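Stonulley Student Robotics Project
Progress report to the Fundamby Education Fund
August 1, 2025

1. Summary
The project remains on schedule and within the grant awarded. Students at Stonulley have completed the second stage of work, in which a robot arm is taught to pick up and set down shaped items that do not have flat sides. Stage three, the Riltgate schools competition, is in preparation.

2. Work carried out in this period
The group met throughout the spring and summer terms. Students worked in three teams, covering arm control, camera work and record keeping, and changed teams at half term so that each gained experience of the others.

By the end of July the teams had logged 381 pick attempts. Each entry gives the item used, the angle of approach and the result. The log is held on the school server and can be supplied on request.

The competition task, known as Amin, asks entrants to lay out a café order on a table. Students have therefore moved from blocks to food-shaped items, which are uneven and must be held without pressing on the upper part.
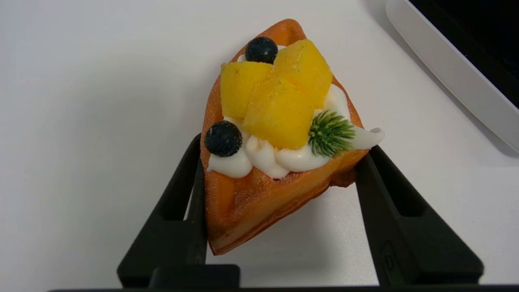 Stage two: waffle pastry with mango and blueberries, held upright in the gripper, wrist camera view.

The waffle shell has been the most demanding item in the set. It narrows to a point at one end, and the approach angle had to be changed several times before the students settled on a grip low on both sides. The written method now runs to eight steps – a shorter version will be prepared for the competition folder.

3. Difficulties
Two sessions were lost in July owing to building works. The time will be made up in September. Students also reported that camera settings were not always noted at the start of a session, and a start-up sheet has been introduced.

4. Spending
Spending is in line with the agreed budget. No change to the budget headings is requested.

5. Next period
The group will enter seven students for the Riltgate competition. Before then, the teams will practise full orders against the clock and complete the risk assessment for transporting the arm. A further report will follow at the end of the autumn term.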